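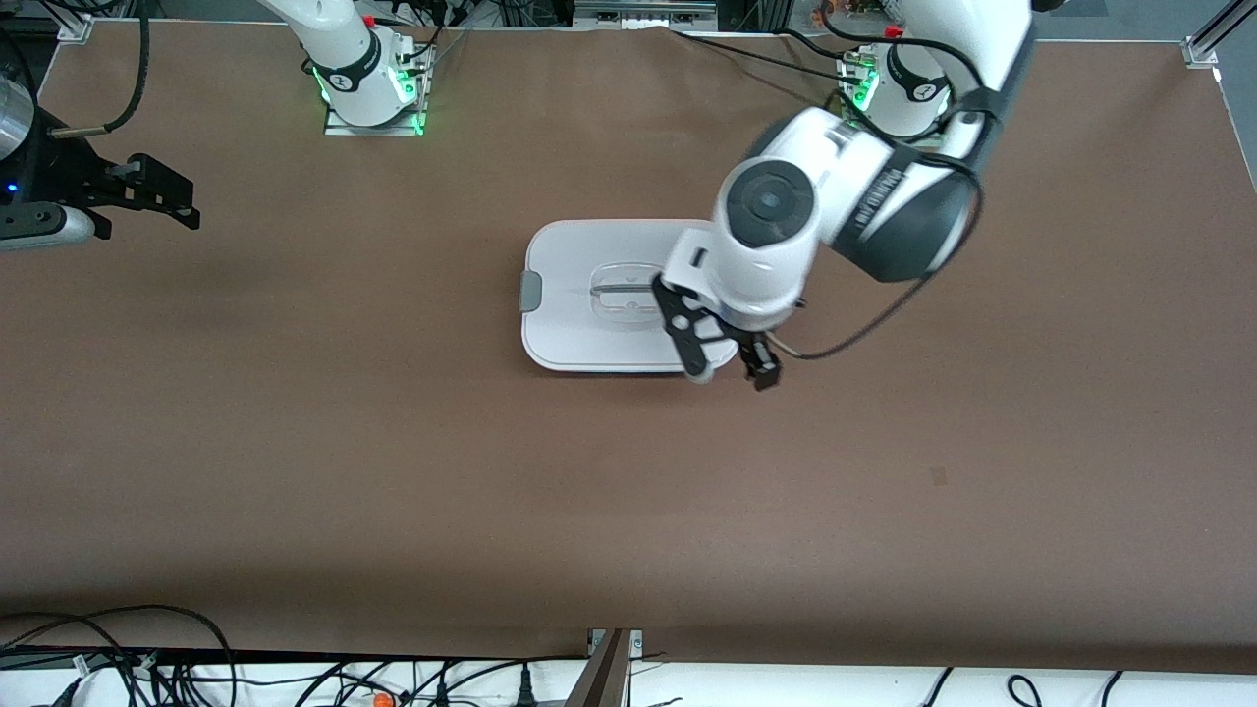 White tray with rounded corners and a raised rim, on brown paper.

Trays and Table Paper: Your Questions

Hello, and welcome to the Hatlow help page! Most of the questions we get in the shop end up here sooner or later, usually in the words people used when they asked them. Have a read through, and if yours is missing, the last answer tells you how to reach us.

Which tray is the white one at the top of the page?
It's the white Lolline, the rectangular one with the recessed panel and the clear oval piece in the middle. We get asked about it more than anything else we carry, and we're very fond of it ourselves.

Can I wash it in the dishwasher?
We'd rather you didn't, if you can bear it. Warm water, a drop of dish soap and a soft cloth will do the job nicely. Go gently around the clear oval in the center, where there's a thin slot that likes to collect crumbs. An old toothbrush is perfect for that. The same goes for the corner where the inner panel meets the rim, and for the little gray tab on the left edge. Please don't use a scouring pad on the white parts, as the scratches pick up dirt and then you'll be looking at them forever.

Mine has turned a bit yellow. Is it ruined?
Not at all, although we can't promise you'll get it back to bright white. Try a paste of baking soda and water, leave it on while you have a cup of coffee, and rinse well. Keeping the tray off a sunny windowsill will help from here on.

Why do you recommend covering the table with brown paper?
We started doing it one February when we were sorting a very dusty delivery, and we've never gone back. It protects the tabletop, it's easy on the eyes, and a white tray shows up beautifully against it, so you can see straight away if you've missed a smudge. When the paper gets grubby you roll it up with the mess inside and put down a fresh piece (so satisfying!).

Which paper should I buy?
Any smooth brown paper will work. We sell Grorko rolls, 60 feet each, and one of those lasts most households a good long while. Smooth matters more than thick, we think, especially if you slide things across the table as much as we do.

How do I get it to lie flat?
Cut it the night before and roll it the opposite way for a few hours. Lay it with the curl facing down, smooth it from the middle outward with your forearm, and tape the far edge first. If there are still bubbles, lift the near edge and start over. Everybody gets bubbles the first time.

Can I stack the trays?
You can, but put a sheet of paper between them so they don't rub, and keep the pile low. We store ours on their sides like books.

What if I change my mind?
Bring it back or mail it back within 60 days, washed please, and we'll sort you out with a refund or a swap.

How do I get in touch?
Come and see us at 71 Holanda Street, where we're open until 6 p.m., or write to the shop and mark it for Gilmar Trindade. He reads all the mail himself, so give him a little time to answer, and do tell him which tray you have.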